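Nonavico Two-Arm Home Helper: our hands-on with the tidy-up kit
Home robots > Kits and bundles > Nonavico
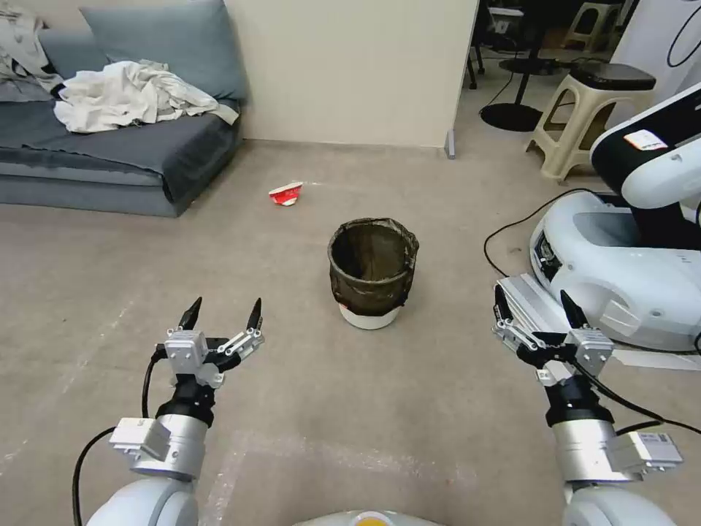
Nonavico on bin duty, seen from the robot's own head camera.

Right, so I've been wanting to put this one on the site for ages! The Nonavico is the two-armed helper from Tretier, and we're now stocking it as a full kit with the Enache tidy-up software already loaded. I've had one to play with since April and I've got rather fond of it, so forgive me if this runs on a bit.

What it does is pick things up off the floor and put them in a bin. That's the main job, anyway. You show it what counts as rubbish (a few goes with the hand controllers, more if the thing is a funny shape) and it has a crack at it on its own after that. Crumpled snack packaging is a good one to start with, as it's light and gives the fingers plenty to pinch. I'd leave flat paper until later. Flat paper on a smooth floor had me tearing my hair out for most of an afternoon, and I still only trust it with paper that's been screwed up first.

The arms each end in a two-fingered gripper with black pointed tips. I like the points, they get under the edge of things nicely, but they will poke a hole in a thin bin bag if you let the robot push down into it. Teach it to let go above the rim. Fold the bag well over the edge of the bin too, or it slides in along with the first bit of rubbish.

You don't need a special bin. A small, light wastebasket stood out on open floor is fine, and I found it much happier with the bin straight ahead than off to one side. Sofas are all right to work near. Blankets and throws I'd tuck up properly before you start, as it's a bit too interested in anything that dangles!

What's in the kit

Robot body with both arms fitted
2 grippers
2 hand controllers
Spare set of fingertips
Charger and a long mains lead
Enache software, with 98 ready-taught household items
Printed setup guide (decent, though the page on Wi-Fi is out of date, so ring us)

Price: £3,804 including VAT and delivery to the mainland.

Things I'd want to know before buying

It's slow. I can clear a living room floor in the time it takes to do one corner, and if you're after speed you'll be cross with it. It's also heavy, so have somebody with you for the unboxing. Setup took me nearly a whole day, though a fair chunk of that was me putting the left controller in the wrong mode and blaming the arm.

Keep an eye on your cables. The ones on the arms have enough slack to loop a bit, and I'd check they're clipped back after you've changed the fingertips. Same with anything trailing across the floor, which it doesn't always spot.

The Skarkeck wheeled base fits underneath and is sold separately. If you only want it to work in one spot, the fixed stand does the job and saves you a good bit of money. You can swap later on, the bolts are the same.

Delivery and returns

We deliver on a pallet, kerbside, usually within a fortnight. Returns are fine if everything's back in its packing, so please hang on to the foam! Spare fingertips are on the accessories page, and if you can't decide about the base, drop me a line with your room size and what sort of floor you've got.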